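Plirkside Community Help > Humanoids > Hands and wrists

Right hand lets go halfway through a dishwasher load, fault 336

Joar Åberg

Hello everyone, and sorry in advance for the length, I've been going back and forth with this since April and I'd love some fresh eyes. We run a Zarken humanoid in our practice kitchen at Grønli. It's a nice ordinary setup with a double sink, a roll-up rack across the top of it, a dishwasher beside it, and a pile of toy vegetables for the easier sorting tasks. The robot has been a pleasure for the most part, and I've grown rather fond of it!

The trouble is the right hand. It picks up fine and carries fine, and then every so often, with the arm reaching out over the lower dishwasher rack, the fingers go slack and whatever it was holding drops. The log shows fault 336, "hand link lost," and after six seconds or so of sulking the hand comes back by itself as if nothing had happened. It has cost us two bowls so far, plus a scare when one of our students had her hand in the rack picking out a fork. She wasn't hurt, but I didn't like it one bit.

The left hand has never done it, and neither hand has ever done it over the sink. Both wrists have the cable running outside the arm in a loop, which is how ours arrived. There are also thinner cables lying about on the floor near the feet, and I do wonder about those.

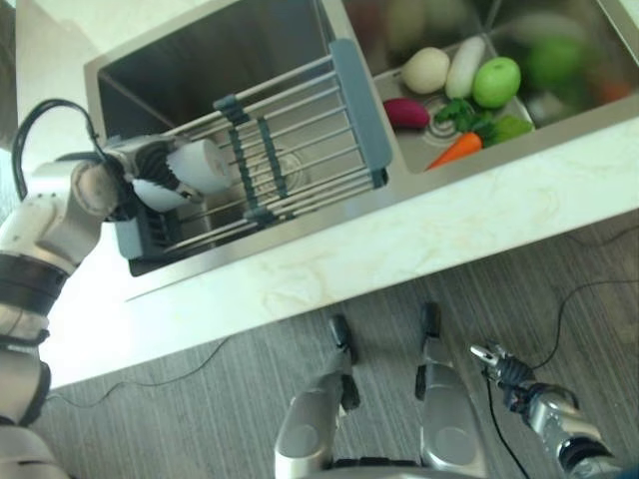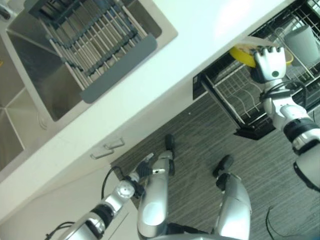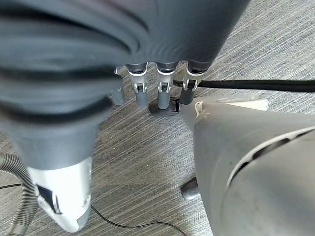

What I've tried so far

I swapped the hand for our spare and got the same fault the next day. I reloaded the hand firmware. I slowed the arm way down, which seemed to help for a while, and then on Tuesday it dropped a cup at the slow speed too, so I suspect I was fooling myself. I also lowered the grip force in case the motors were pulling too much current. No difference that I could see, except that it got clumsier with plates.

Has anybody had this one? I'd like to know whether I'm looking at a bad board in the forearm (expensive) or something simpler. Thank you for reading all that.

Torunn Holmgren

Hi Joar, what a well-written report, and I'm so glad your student is all right. Before you spend money on a board, look hard at that wrist cable. A fault that follows the arm's position and stays put when you change the hand sounds to me like a connector or a cable with a tired spot in it. We had the same number on ours and it was the plug on the forearm side, which had worked itself a hair out of its seat. You couldn't tell by looking. You could tell by pushing, because it clicked.

I'd go about it like this:

1. Power the arm down and support it first. Ours sags when the brakes release and I've had a pinched thumb from it.
2. Unplug the cable at both ends and look at the pins with a good light. One bent pin will do it.
3. Seat both plugs until they click, then hold the arm by hand in the dishwasher pose and see how much slack is left in the loop. Turn the wrist all the way each direction while you're there. If the loop goes tight anywhere, it needs to be rerouted.
4. Power up with nothing in the hand, keep everyone back, and have one person at the stop button while the arm repeats that reach. Watch the log for 336.
5. If it still drops out, put the left cable on the right arm. When the fault moves with the cable, you have your answer.

Please put the grip force back to normal as well, so you're only changing one thing at a time. And until it's sorted I would keep hands out of the rack completely whenever the arm is live, and switch to plastic dishes. The floor cables I'd tidy up anyway, for the sake of the feet, but I don't see how they'd pick on one hand.

Sverre Tveit

Probably the board. Ours was the board. Asent sells a refurbished one, took two weeks to come.

Tegan Ruawai

I'd do Torunn's list before Sverre's, with all respect to Sverre! One small thing to add about step 3: check where the cable is tied down as well as where it plugs in. On ours somebody had pulled a zip tie very snug near the elbow (it may well have been me), and the wire was breaking inside the jacket right at the tie. The outside looked perfect. We only found it by flexing the cable along its length with a meter on it and hearing the beep cut out. A new cable and a looser strap, and we haven't had the fault since.

Joar Åberg

Thank you all, this is so kind. I checked the plugs this morning and they were both seated, no click, pins all straight. But the loop does go tight when I roll the wrist inward in the dishwasher pose, tighter than I'd have guessed. I'm borrowing a meter from Njål Sjögren down the hall and will swap the cables over after that. Plastic bowls only for now, and there's a strip of tape on the floor that people stay behind. I'll post what the meter says.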